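# 「手を離すのが早いんだよ」 遠隔操作の先生に聞いてきた

火曜の朝九時、Grastorwoodの二階にお邪魔してきました。お相手はSolomiia Nechyporukさん。ロボットアームに人の手で作業を教える仕事を、もう7年続けている方です。前から話を聞きたくてしつこくメールしていたので、会えただけでちょっと舞い上がってしまって、録音ボタンを押し忘れたまま最初の五分を過ごしました(すみません)。なので冒頭の雑談は私の記憶です。

まず聞いたのは、一日に何をしているのか、という素朴なところ。

「座って、つかんで、置く。それだけ」とSolomiiaさんは笑います。「いや、ほんとにそれだけなの。手元のコントローラーを動かすと、向こうのアームが同じように動く。で、その動きが全部記録される。一回がデモひとつ。新しい作業なら、まず400本を目標にするかな」

400本! 同じ作業をですよ。飽きませんかと聞いたら、少し考えてから「100本目あたりで一回すごく飽きる」と教えてくれました。「そこを過ぎると手が勝手に動くようになるんだけど、それがまた困るの。みんな速くなって、雑になる。データの中に、私の『早く帰りたい』が入っちゃう」

この話、かなり好きです。学習したモデルを動かしてみると、誰が教えたかわかることがあるそうで、同僚のStepan Pylypenkoさんが教えたアームは、物をつかむ前にほんの少しだけ止まるんだとか。本人の癖がそのまま移っているわけです。

「Stepanは慎重なの。コーヒーカップを持つときも一回止まるから、見てて」

お昼に見ていたら、本当に止まりました。

もともとSolomiiaさんは遠隔操作ではなく、アームを直接手で持って動かす、いわゆるダイレクトティーチングから入ったそうです。前の職場のPanasiukでは、箱詰めの動きをそうやって教えていたとのこと。どちらがやりやすいですか?

「手で持つほうが最初はずっと楽。重さもわかるし、引っかかったらすぐ感じるでしょう。でも自分の腕がカメラに映っちゃうのよ。ロボットが本番で見る景色に、私の腕はないわけだから」

なるほど、と思ってメモを取っていたら、「あと腰にくる」と付け足されました。背の高い人ほどつらいそうです。今使っている遠隔操作のソフトはWisatgateという名前で、社内で作ったもの。開発したMwanahawa Sangさんは隣の席にいて、悪口が全部聞こえる距離なのですが、Solomiiaさんは遠慮しません。

「遅延の表示が小さい! 何回言っても小さい!」

「来週直します」とMwanahawaさん。(先週もそう言ったらしいです)

さて、いちばん聞きたかったのは柔らかい物の話です。硬いブロックなら私でもなんとなく想像がつくのですが、粘土みたいにぐにゃっとしたものを遠隔でつかむって、どういう感覚なんでしょう。

「感覚は、ない」

即答でした。

「うちの構成だと力は手に返ってこないから、目で見るしかないの。指先がどのくらい沈んだか、横がどのくらいふくらんだか。沈み方が浅いと持ち上げたときに滑るし、深すぎると今度は離れてくれない。かごの上で開いてもくっついてくるのよ、あれは腹が立つ」

見るところは影だそうです。指が物に近づくと、テーブルに落ちた影の形が変わる。画面だと奥行きがつかみにくいので、Solomiiaさんはアームそのものより影を見ている時間のほうが長いかもしれない、と言っていました。 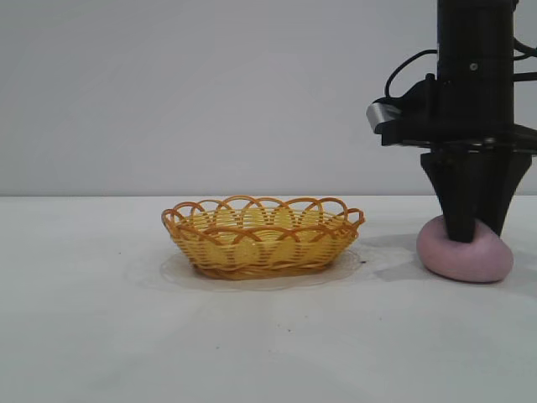 それから、縁のあるかごに入れるときの高さ。新人さんはたいてい低すぎるところを横に動かして、縁に引っかけるのだそうです。

「だから最初に言うの、上げて、もっと上げて、それから横って。で、真上に来たら一拍待って、下ろして、開く。開いてからも一拍。みんな手を離すのが早いんだよね。開いた瞬間にもう次のことを考えてるから、アームが斜めに逃げる。それを記録しちゃうと、ロボットも斜めに逃げる子になる」

「子」って呼ぶんですね、と言ったら、照れて水を飲みに行ってしまいました。

失敗したデモはどうするのか、というのも気になっていました。全部捨てるのかと思いきや、そうでもないそうです。つかみ損ねて、やり直して、最後はちゃんと入った。そういう回は残します。やり直し方そのものを覚えてほしいから。逆に、途中で操作者がくしゃみをした、みたいな回は消します。判定の基準はOcéane MacDonaldさんが作った一枚の表にまとまっていて、Drukemowという今の案件では、集めた2000本を全部この表に照らして見直したとのこと。見直しだけで一月がまるまるつぶれたと聞いて、気が遠くなりました。

最後に少しだけ操作させてもらいました。結果は……まあ、三回やって三回ともつかめず。手首をひねる向きが頭の中で逆になるんです。画面の中のアームが右に行くと思って動かすと、なぜか左に行く。後ろで見ていたSolomiiaさんは「カメラが向かい側にあるからね」と涼しい顔で、そういうことは先に言ってほしかった!

慣れるまでどのくらいかかるものですか、と汗をふきながら聞くと、「人による」とのこと。ゲームが得意な人が早いわけでもないそうで、意外にも向いていたのは、以前ケーキの絞り出しをやっていた人だったそうです。力を抜くタイミングがうまいんだとか。

帰り際にもう一回だけ、とお願いして四回目に挑戦しました。今度は持ち上がったのに、横に動かすのが早すぎて縁に当てました。「上げて、もっと上げて」と、後ろから二人分の声がしました。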